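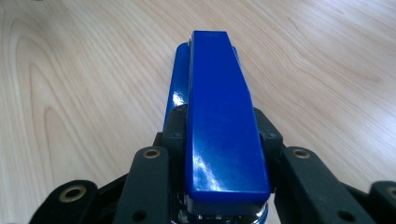

Home | Projects | Reports | Contact

Akside Desk Tasks – Progress Report to the Arruda Fund
November 17, 2024
Prepared by Lesego Pretorius
Print this page | E-mail this page

We promised you 285 usable demonstrations with office objects by the end of this period. We have them, with one reservation, and the reservation is the stapler.

In September one of the two hand-held grippers began to lose its hold. The fingers closed, the log recorded a firm grasp, and the object slid out anyway. Érica Holanda traced it to a worn pivot that let one finger lag behind the other. On a sponge you would never notice. On a smooth, glossy stapler you notice when it lands on your foot, as Georges Majali did. He was wearing sandals, and we now have a footwear rule.

No injury beyond a bruise, which is in the incident book along with Georges's own remarks, lightly edited.

What it cost us: 30 stapler recordings thrown out and redone, plus 2 working days with that gripper on the bench. Nurhan Kaplan also went back through 70 earlier recordings made with the same tool and kept them all, though she did not enjoy it.

What has changed: pivots are checked before each session, and the stapler is emptied before anyone picks it up. The second item should have been there from the start. Jad Harb had asked for it in writing – twice – and has been gracious about this, up to a point.

Still open: the log cannot tell a firm grasp from a crooked one. Gallell has quoted for a finger position sensor and Prota for a cheaper one. We would like to move the unspent travel money to cover either, and need your approval before ordering.

Comments (2) | Shares (0)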